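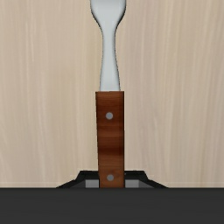
Stenenia Student Robotics Project
Interim progress report to the Codau Fund
Submitted by Hiu-tung Peng, Project Lead
5 September 2019

1. Purpose of this report

The grant agreement requires an interim report at the close of the summer term. This document sets out the work completed by the student group up to the end of August, the use made of the funds released so far, and the matters on which the project asks for the Fund's agreement before the second instalment is paid.

2. Membership and attendance

The project opened with 21 students, drawn from the two upper years. Three have since withdrawn, two on account of examinations and one on moving to another school. Their places have been offered to students on the waiting list. Attendance at the weekly sessions has been satisfactory, although it fell during the first half of August, when several families were away.

The students work in two teams. The Lam team is responsible for the simulated workspace, including the table, the cabinet and the objects to be handled. The Cirno team writes the control programs and keeps the trial log. Members may change teams at the half-way point, and four have asked to do so.

3. The set task

All work in this period has been carried out in simulation, as agreed in the original proposal. The set task requires a single arm to take hold of a fork, carry it across the table and place it in the open drawer of a small cabinet. The task was chosen by the students from a list of five. It calls for a secure grip on a narrow handle and for careful movement close to the sides of the drawer, and both have proved more demanding than the group expected.

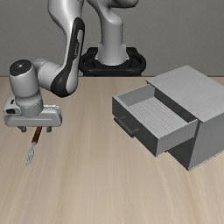
Work was divided into three stages: grasping, carrying and placing. Each stage was written and tested separately before any attempt was made to join them. The teams found this slow at the outset, but it allowed faults to be traced to a particular stage, and the practice will be kept for the remainder of the project.

4. Results to date

The Cirno team has logged 80 trials of the grasping stage under the rules agreed with the Fund. The fork was held securely at the end of the stage in 74 of these. The remaining trials failed for the same reason, namely that the fingers closed before the arm had settled. A short pause has been added to the program and further trials are planned.

The joined sequence has been attempted 40 times. Results are less even, and the project does not consider them good enough to report as a success rate at this stage. The most common fault is contact between the fork and the side of the drawer during the approach. The students have drafted a revised path which brings the arm in at a greater height, and this will be tested first in the new term.

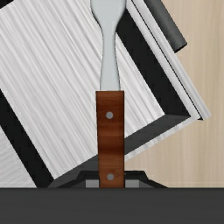

The close view from the gripper has become an important part of the students' training. Members are asked to study it before each change to the grasping program and to write down what they can and cannot judge from it. The two rivets on the wooden handle have been a useful reference in these exercises, as they lie along its centre line and allow a student to see at once whether the handle is upright between the fingers. Backgrounds have also been discussed at length. Where the pale metal of the utensil stands in front of a brushed, silvery surface, its outline is much harder to follow than that of the handle, and the Lam team has been asked to prepare a set of plainer and darker surfaces for comparison.

5. Student learning

Each student keeps a written record of work, which is read by the Project Lead every second week. The quality of these records varies. The stronger ones give the settings used, the result and the next step proposed, while others note only that a session took place. A model entry has been issued to all members.

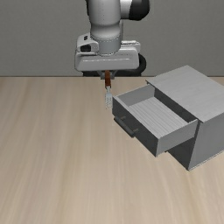
Three students gave a short talk on the placing stage to the lower school in the last week of term. The talk was well received and has led to a number of enquiries about joining.

6. Use of funds

Spending is within the agreed budget. The main cost has been two replacement computers, without which the simulation could not be run by both teams at once. The sum set aside for travel has not been used. The project requests permission to move it to the equipment heading, where it would meet the cost of additional memory.

7. Work planned for the next period

The revised approach to the drawer will be tested and logged, followed by a further series of joined trials. The comparison of surfaces will be carried out by the Lam team and written up by the students themselves. A decision on whether to introduce a second object will be taken at the half-way review, to which a representative of the Fund is invited.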